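# Can a machine fold the washing yet? Project report, second draft

Our group set out to answer a narrow question: which household chores can a machine do today, in an ordinary home, with nobody tidying up first. We left out vacuuming and mowing because those are already sold in shops. That left laundry, dishes and making beds, and after the first month we dropped dishes for lack of time.

## What we read and tried

Most of the published work we found deals with towels. Towels are flat, square and all much the same, so they suit a lab bench. We wanted to know what happens with clothes from a shared student house, so we used our own in the house on Osman Road.

We worked with a set of 2,576 short clips of people handling clothes, sheets and bags at home. Each clip was tagged by garment type, starting shape and the first place it was held. We called the set Birnent, after the name of the shared folder. Two of us did the tagging, and where we disagreed the clip was put to one side and looked at again in February.

For a comparison we visited the Goststead laundry, which handles hotel linen. Its folding line takes flat sheets quickly, but a worker still feeds in every one by hand. The Wultero folder we saw there costs more than our department's yearly equipment budget and will not accept anything with sleeves. The staff sort those by hand on a long table.

## What makes clothes hard

The fold itself is the easy part. Once a shirt is flat and the right way up, a simple arm can follow fixed steps. Getting it flat is where the time goes. A crumpled garment hides its own edges, and two layers of the same cloth look like one. In our tagging, the question we argued over most was where the hem was.

Ribbed and stretchy fabrics were worse than cotton. They change shape when lifted, so a plan made before the lift is out of date straight after it.

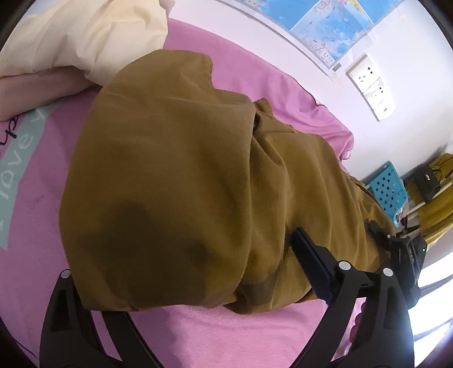 Beds are a poor place to work as well. The mattress gives under pressure, the sheet moves with the clothes, and a gripper can easily pinch both. A hard table removes most of this, but few people we know fold their washing on one.

We ran a small test of our own with 17 garments and a budget of £800, most of which went on the arm. It could pick up a single item from a hard surface. It could not reliably open one out, and we stopped trying to make it do so in the last fortnight.

## Where this leaves the question

For flat linen in a laundry, machines do part of the job now. For mixed clothes in a bedroom, our answer is no. Shelving and bed-making still need writing up, and the tagging rules are in the appendix.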